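Moving a houseful of pot plants in the back of a car — how would you do it?

Asked by Fatos Mladenović in House & Garden, Jul 16, 2018 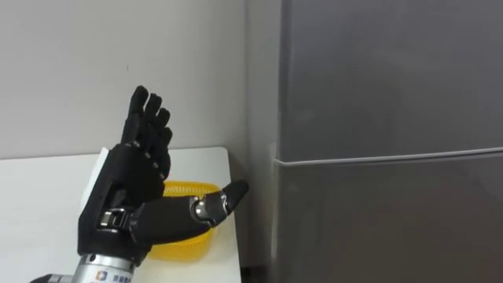 We complete on the new place in a few weeks (all being well, and I'm touching the table as I type) and the thing keeping me awake is the plants, far more than the furniture. We've booked Prokmont for the furniture and they've been lovely on the phone, but their terms say in black and white that they won't take anything living, and when I rang to ask whether that included a rubber plant the lady said yes, I'm afraid it does, my love.

So they'll have to come with me. The drive is 162 miles, down to Flustcombe, and with the stop my mother will insist on it'll be most of a day. I have an ordinary hatchback with the back seats down. My husband will be in the van we've borrowed for the shed things, which has no heating or air in the back at all, so I'd like to keep the delicate ones with me if I can.

What I've got, so you know what we're dealing with: a rubber plant that is taller than I am, two peace lilies, a great sprawling spider plant with babies hanging off it everywhere, a tray of small succulents, a Christmas cactus that was my grandmother's and is older than me, and a maidenhair fern that drops its leaves if you look at it crossly. There are some geraniums and a bay tree in pots outside as well, but I'm less worried about those.

What I'd like to know is whether I should water them before we go or let them dry out. One book says one thing and my neighbour says the other. Also, how do you lay a tall plant down without snapping it? Do I need to repot anything first? I had half a mind to put the peace lilies into bigger pots while everything is upside down anyway. And is it cruel to take the fern at all, or should I give it to my sister and be done with it?

Sorry for the long post. I do get attached to them, and the cactus in particular I would be heartbroken to lose. Any advice gratefully received, especially from people who've done a long move in summer.

Banance
Posted in reply

Hello Fatos, and congratulations on the house. I've moved four times with plants, once in a heatwave, and I lost one begonia in all that, so please take heart! They're tougher than we think, most of them.

I'll start with the watering as it's the thing people argue about. Give everything a proper drink two days before you go, let it drain in the bath or the sink, and then leave it alone. By the morning of the move the compost will be damp all through but not sloppy, and the pots will be a good deal lighter to carry. If you water on the day itself you end up with brown puddles in the boot and a car that smells of pond until the autumn (ask me how I know). The exceptions are your succulents and the cactus, which I'd leave dry for the whole week before. Dry compost falls out more easily, so tuck a bit of scrunched newspaper over the top of it and hold it down with a strip of masking tape across the pot.

Please don't repot the peace lilies. I know the temptation, when you've got everything off the windowsills and you can see the roots coming out of the bottom, but a plant that's just been repotted sits loosely in its new compost and gets shaken about, and then it has the move to cope with as well. Do it in the new house once they've been there a month or so. The only swap I'd make is to take anything in a heavy glazed pot out of it and stand it in a plastic one of the same size, then wrap the pretty pots in towels and pack them separately. If they're already in plastic inside a cover pot, so much the better.

For the rubber plant, you want an old sheet and some soft string. Gather the leaves upwards, gently, the way they want to go, and wind the sheet round from the bottom so that the whole thing becomes a long thin parcel. Then tie a bin bag over the pot and round the base of the stem so the compost stays where it is. Lay it down on its side with the pot end towards the front seats and the tip towards the back door, and put a rolled-up duvet under the stem so it isn't hanging in mid-air. The stem is what breaks, just above the compost, when the pot goes one way over a bump and the top goes another. Wedge the pot with cushions so it can't roll. Mine was longer than the car was, so I had it running diagonally and coming up between the two front seats like a third passenger — my late husband drove the whole way with a leaf against his ear and never complained once, bless him.

The small ones go in cardboard boxes, the sort with dividers that wine comes in. Your local shop will usually let you have them for nothing. Cut the tops off so there's air. For your spider plant, I'd snip off some of the babies now and stand them in a jar of water at a neighbour's or your sister's, as insurance. I'd do the same with the Christmas cactus: twist off a few pieces of two or three segments each, let them dry for a day or two and push them into gritty compost. They root very readily. Then whatever happens you've got your grandmother's plant safe somewhere, and you won't be gripping the wheel all the way down.

As for the fern, take it! Put it in the footwell behind your seat where the sun won't get it, with a clear plastic bag over it, loosely, and a spoonful of water in the bottom of the bag. It'll sulk when you arrive. Cut it right down if it goes crisp, keep it damp and it'll very likely come again from the base.

The last thing is your mother's stop. Park in the shade if you can find any, leave the windows down an inch, and keep it short. A closed car in July gets hot enough to cook a plant in the time it takes to have a scone. If she wants a proper lunch, one of you may have to sit with the car and have sandwiches.

Old Damson
Posted in reply

Just put them in boxes and go, they'll be fine. We moved 400 miles with a yucca on the roof rack and it's still alive. Bit windswept.

Bay tree can go in the van no problem. Geraniums you can take cuttings off, hardly worth carrying the big pots unless you like the pots.

Štěpánek
Posted in reply

I agree with nearly all of what Banance has written and only want to add a few things about arriving, as I think that's where plants are more often lost than on the road.

When you get there, do the plants before you do the kettle. I mean it kindly, but once the kettle is found you'll sit down, and once you've sat down the removal men will come, and the poor things will be in a hot car until eight at night. Choose one room beforehand which isn't going to have furniture carried through it. A bathroom is ideal, with a bit of frosted light, and the fern and the peace lilies will think they're on holiday. Unwrap the rubber plant first of all and stand it upright, then turn the leaves back the right way with your hand if any have folded.

Don't put anything straight into a sunny window, even if it lived in a sunny window before. The light in a new house is never quite the same, and after a day wrapped in a sheet the leaves will scorch. I give mine a week somewhere dull and then move them nearer the glass over the next week or so. You'll probably see a few yellow leaves from the rubber plant. Mine dropped 8 when we moved in May and I was beside myself, but it made new ones by the end of the summer and is now a nuisance to dust. Try not to water it out of sympathy, which was my mistake with the one before.

Christmas cacti dislike being turned about more than anything. If it's carrying buds it may drop them, but at this time of year it won't be, so you've picked a good moment. I'd put it on the passenger's lap, frankly. If your mother is coming in your car, that's a job for her.

For the outdoor pots, check underneath for slugs and ants' nests before they go in the van. We brought an entire colony of ants with us in a pot of mint and they were in the new kitchen before we were. A pot stood in a bucket of water for half an hour will usually shift them.

I'd also have a word with whoever is buying your house if there's anything planted in the ground you mean to dig up. Strictly it goes with the house unless you've put it in writing, and it's a miserable thing to fall out over.

I hope it all goes smoothly. Do come back and tell us how the cactus got on, and the fern!

Fatos Mladenović
Comment on the above

Thank you all so much, this is kinder and more thorough than I'd hoped for. I've taken four bits off the cactus this evening and they're drying on a saucer on the landing. Mum has been told about the lap and has agreed provided she can have a tea towel under it. I'll ask at the shop about the wine boxes tomorrow.

Banance, should the newspaper go on the peace lilies too, or is it only for the dry ones?

Banance
Comment on the above

Only the dry ones, dear, though it won't hurt on the others if you've paper to spare.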